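Household Guidance: Keeping Fruit and Vegetables Fresh in the Home
Issued by the Cruzado Household Advice Service
Revised October 17, 2024

The following guidance is intended for residents of Cruzado and Grakumwood who store fresh produce in a standard household refrigerator. It replaces the sheet distributed in July.

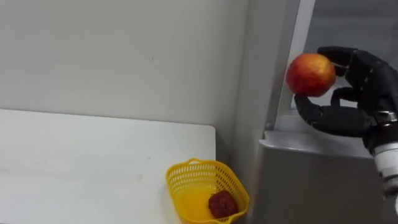
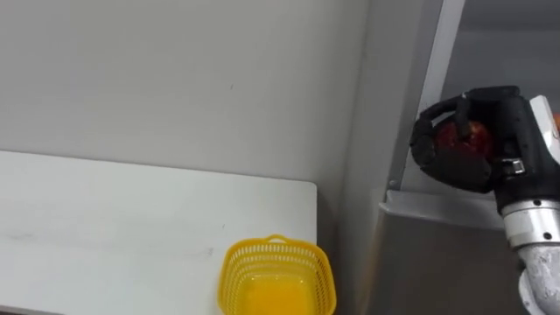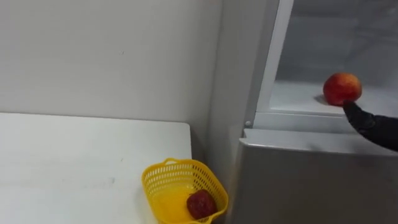

Produce should be sorted on the day it is brought home. Bruised or split items are to be set aside and eaten first. Firm, undamaged fruit may go directly into the refrigerator. An apple placed on an open refrigerator shelf will keep well for a short time, but apples intended for longer storage should be moved to a drawer, in a perforated bag, away from leafy greens. Apples give off ethylene gas, which causes lettuce, broccoli and cucumbers to yellow early. A plastic basket is suitable for carrying produce from the table and may be washed in the sink with dish soap.

Temperature
The refrigerator should be kept at or below 40 degrees Fahrenheit. Residents are advised to place a thermometer on the middle shelf and read it the following morning. Door shelves are the warmest part of most refrigerators and should be reserved for condiments and juice. Food should not be pressed against the rear wall, where it may freeze.

Items to be kept out of the refrigerator
Potatoes, onions and winter squash belong in a dark, dry cupboard with some air movement. Potatoes and onions should be kept in separate containers. Tomatoes, peaches and avocados are left on the counter until ripe and may then be chilled. Bananas may also be chilled once ripe; the skin will darken, but the fruit remains fit to eat.

Washing
Fruit and vegetables should be washed under cold running water just before use. Soap and detergent are not to be used on food. Berries spoil quickly when damp and should go into the refrigerator unwashed, in a shallow container lined with a paper towel.

Cleaning the shelves
Shelves and drawers should be wiped down before each large shopping trip. For a full cleaning, remove the glass shelves and allow them to reach room temperature before washing them, as cold glass may crack in hot water. A solution of one tablespoon of baking soda to one quart of warm water is sufficient for the interior. Door seals are cleaned with the same solution and dried with a soft cloth. Households with a Dusatard refrigerator should consult the owner's manual before removing the drawer rails.

Freezing surplus apples
Peel, core and slice the apples, then dip the slices in water with a little lemon juice. Drain them and spread them in a single layer on a tray. Once solid, the slices may be packed in freezer bags in portions of 200 or 400 grams and labeled with the date. Slices frozen in this way are best used in pies and sauces and do not need to be thawed before cooking.

Printed copies of this sheet are available at the Favska Street office, Room 17, during regular business hours.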